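Proyectos > Pemden > Informes de avance

Informe de avance para Plistside: menaje del comedor de Pemden

La partida de menaje sigue abierta y, a mi juicio, conviene que siga así unas semanas más. Zirano presupuestó 1,000 piezas entre platos y bandejas; hasta diciembre hemos recibido 566. El proveedor habla de un retraso normal. Yo no lo veo tan normal - es el segundo calendario que nos manda.

De las bandejas prefiero hablar con cautela. El modelo poco profundo, verde menta y con el borde más oscuro, es agradable y ocupa poco en la mesa, pero el reborde me parece bajo para servir algo con salsa.
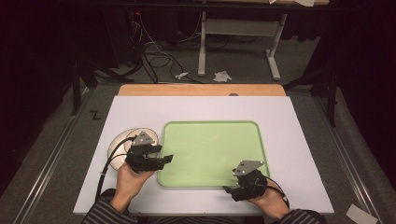

El catálogo de Lukáč promete que cada puesto se monta en 90 segundos, con plato redondo y bandeja. No he encontrado en qué se basa esa cifra y pido que no se use en la memoria final hasta que nos la justifiquen por escrito.

En cuanto al gasto, propongo retener el segundo pago hasta completar la entrega. También falta decidir si los platos blancos se guardan en la cocina o en el comedor - la respuesta cambia el pedido de estanterías, que sigue sin firmar.

Contacto: oficina de proyectos de Pemden | © Pemden | Volver arriba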